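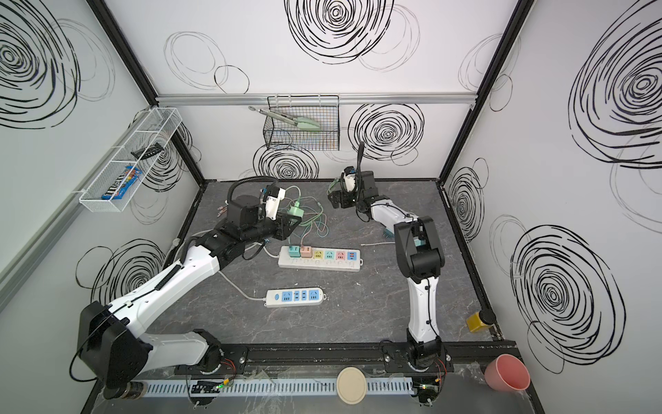

Power strips, plug adapters and charging cables on a dark grey marbled surface. The rear strip has six sockets with faces in different colours.

A power strip, also called an extension block, multi-socket or trailing socket, is a row of electrical sockets in a single housing, fed by one flexible cord and plug. It allows several appliances to draw from one wall outlet. Power strips are used in homes, offices, workshops and schools, mostly for low-power equipment such as lamps, computers and the chargers of phones and tablets.

Terminology

In British usage the words "extension lead" cover both a single socket on a long cord and a block of several sockets. "Gang" refers to the number of sockets, so that a four-gang lead has four. "Power strip" was at first the American term but is now common on packaging in Britain too. The word "adapter" is used for two different things: a block that changes one plug shape to another, and a block that turns mains current into the low voltage needed by a device. The second kind is more often called a charger.

Construction

The housing is normally moulded plastic. Inside it, long metal bars run beneath the sockets, one for each conductor, and every socket makes contact with the same bars. The cord enters at one end and is held by a clamp so that a pull on the cord does not reach the connections. Many strips have a switch for the whole block, and some have a separate switch beside each socket. A small lamp may show that the strip is live.

Shutters behind the socket holes are required in some countries. In British sockets they are opened by the longer earth pin of the plug, and in other systems by pressing on both holes at once.

USB ports began to appear on power strips once phones and other small devices came to be charged through them. The ports are fed by a small converter inside the housing and share its total output, so a device may charge more slowly when all the ports are in use.

Colour

Most power strips are white or black. Coloured sockets are sold partly for looks and partly to help users tell one plug from another. The Emby range, launched by the household goods firm Zinchenko, used pastel socket faces with chargers in matching shades, and the firm's September catalogue listed 67 combinations. Its rival Istalico kept the housings plain and supplied coloured rings to fit round the plugs. In offices a simpler method is common, in which one colour is kept for equipment that must stay on overnight. 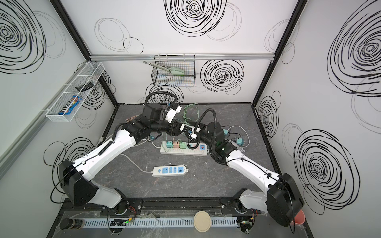

Arranging chargers on a strip is largely a matter of their width. A charger is often wider than an ordinary plug and may cover part of the next socket, particularly where the sockets are closely spaced. Slim chargers can be placed next to one another, as with the light blue, peach and mint-green ones side by side on the white strip, where the USB ports take up the right-hand end. Wider blocks are usually put in the end sockets or left until last. Strips with sockets turned at an angle make more room for them, though the housing has to be broader.

Cables

The cables leading from a strip tend to tangle when several are in use. Common remedies are fabric ties, clips fixed to the edge of a desk, and boxes that hold the strip and the spare length of each cable together. Labels are best fixed near the plug, where they can be read before anything is pulled out. Cables that are not in use may be coiled loosely and stored apart from the strip. Tight folding close to the connector can break the conductors inside.

Safety

Every strip has a maximum load, which is marked on the housing. Chargers draw little current, but heaters, kettles and tumble dryers draw a great deal and should be plugged directly into the wall. Plugging one strip into another is generally discouraged, as the first strip then carries the load of both. A strip should not be covered by carpets or bedding, and a cord wound on a reel should be fully unwound before a heavy load is connected. Strips with cracked housings, loose sockets or scorch marks should be replaced.

Surge protection is fitted to some models. The protective parts wear out with use, and an indicator lamp often shows whether they are still working.

Collections

The Gundow Museum of Household Electricity holds 131 extension leads and socket blocks, of which 111 are in working order.

See also

Extension reel
Mains plug
Travel adapter
Cable management

This page was last edited on October 20, 2026.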